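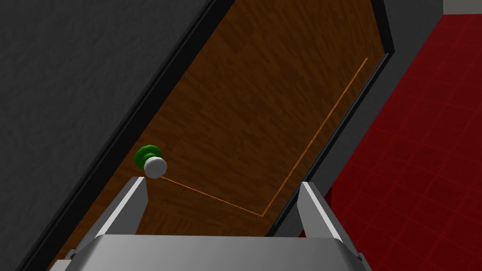
Bramstead's used car lot is moving to Trusbridge, and I got a look around

Search this site Enter keyword Go

4 min read

If you've bought a used car anywhere near here in the last ten years, there's a decent chance you bought it from Kerkutska Motors on the Bramstead road. I did (twice!), and so did my sister, and so did the guy who cuts my hair. So when I heard they were packing up and moving across the river to Trusbridge, I called them up and asked if I could come by and be nosy.

They said sure, come at eight in the morning before it gets busy. I got there at eight and it was already busy.

The short version for anyone skimming over breakfast: the Bramstead lot closes at the end of March, the new place in Trusbridge opens right after, and if you have a service appointment booked you keep it, just at the new address. Your warranty paperwork carries over. So do the loyalty cards, even the old yellow punch cards, which I was happy to hear because I have one with a single punch left to go.

Elżbieta Ostrowski has run the sales side for 13 years and she's the one who walked me around. She told me the move had been coming for a long time. The Bramstead site was a lumber yard before it was a car lot, it slopes, and when it rains hard the back row sits in a puddle. Customers have been wading out to look at minivans for as long as I can remember. I once test drove a hatchback in wet socks and bought it anyway.

"We were parking trade-ins on the grass," she told me. "You can't ask people to spend real money on a car and then make them climb over a curb to see it."

The Trusbridge place used to be the Leitão tire warehouse, the long building just past the bridge with the faded green roof. Leitão moved its tires out last summer and the building sat there with a For Lease banner flapping on it until Kerkutska signed for it. The lot is flat! It drains! I walked the whole thing in regular shoes. There's a proper customer entrance facing the street now, so you won't have to come in through the parts counter and squeeze past whoever is arguing about a muffler.

The service side is getting the bigger upgrade, if you ask me. The old shop had room to work on 2 cars at a time, and that's why you could never get an oil change on short notice. The new one has more bays plus a separate lane for quick stuff like tires, wipers and batteries. Yuk-lan Yang, the service manager, was over there taping labels on shelves when I stopped in, and she was pretty cheerful for a person surrounded by that many boxes of filters. She's hiring, by the way. She wants techs, and she'd love one who already knows hybrids, but she said she'll train somebody who shows up on time and likes the work. Stop by and ask for her, or leave your name at the counter.

I asked about hybrids and electrics, because I get emails from readers about that every time I write anything with wheels in it. Elżbieta said they'll carry more used hybrids than before and a few used electrics, and there will be chargers on the side of the building. Will the public be able to use them? She's still working that out with the town. For the first few months at least, they're for cars on the lot and cars in for service.

Prices, then. I know that's what you want. I asked flat out whether a bigger building means bigger stickers and she laughed and said I'd asked her the same thing when they put in the coffee machine. She says no. The doc fee stays where it is, and they're going to keep the rack of cheaper cars up front, the ones for high school kids and second drivers. They'd also like to have less to haul over the bridge, so there's a moving sale on at Bramstead until they close. I saw 16 cars with the orange tags on them, some marked down by almost $3,000. The biggest cuts were on pickups and a couple of older wagons. I stood next to one of the wagons for longer than I should have. My husband reads this page, so I'll leave it there.

A few people have asked me what happens to the Bramstead property. I don't have a good answer yet. Kerkutska never owned it, they rented, and the owner hasn't returned my calls. I've heard a garden center and I've heard storage units, and both of those came from people standing in line at the bakery, so take them for what they're worth. I'll keep calling.

One thing that could trip you up: the left turn into the new lot coming off the bridge is not great. The town is going to repaint the turn lane, but that might not happen until the weather's warmer. Until then I'd go down to the light and come back around, particularly at five o'clock when everybody is trying to get home. I did the left turn and got honked at.

The phone number stays the same. Service hours stay the same too, with early drop-off still allowed through the key slot. Sales will stay open an hour later in the evening, which should help those of us who can't get off work to go kick tires.

Comments

wagonmom: Please tell me the blue wagon is still there. I can come after work tomorrow!!

Dale P.: Bought my last three trucks from these folks. Never had an issue except the puddle. Glad to see them stay local.

riverside_ray: That left turn has been a mess since it was Leitão's. Paint won't fix it, they need an arrow on the light.

T. Marsh: Do they still take cars on consignment? I've got my dad's sedan sitting in the driveway.

wagonmom: Update, I called and the blue one sold this morning. The tan one's still there if anyone wants it.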